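Monday, teleop bench, memory module task

Second day on the old Dell tower and I'm finally getting a feel for it. Farzana set the session up in Plidex before I got in (thank you!!), so all I had to do was sit down with the leader arm and start driving. Goal is still the same: show it how to work at the memory slots by hand, over and over, until we have enough for Tharindu to train on. 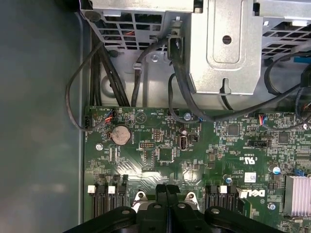 I keep wanting to steer from the wrist view alone and I need to stop doing that. It's great for the last bit, when you're lining up fingers with a latch, and hopeless for judging height. Clémence drives with her eyes on the side view nearly the whole way down and only switches at the end, and her demos are so much smoother than mine it's a bit embarrassing. Tried it her way after lunch and got 13 keepers, four of them I'd even call pretty.

Also turned the leader scaling down, so a big hand movement makes a small one at the gripper. Feels like stirring honey for ten minutes and then you stop noticing.

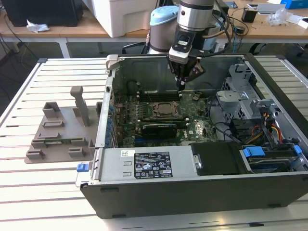 Approach path is the thing I want to settle before we record more. Angelica likes coming in low from the side, I like straight down. With the tower on its side and the drive cage standing up in the corner, plus those power wires hanging by it, I'm sticking with straight down over the slots and only tilting once the fingers are near the board. Whatever we pick, we should all do it the same way or the policy will learn mush.

Total is 412 demos in the Bolholm folder. Ashraful, please don't rename anything in there until I've fixed my timestamps!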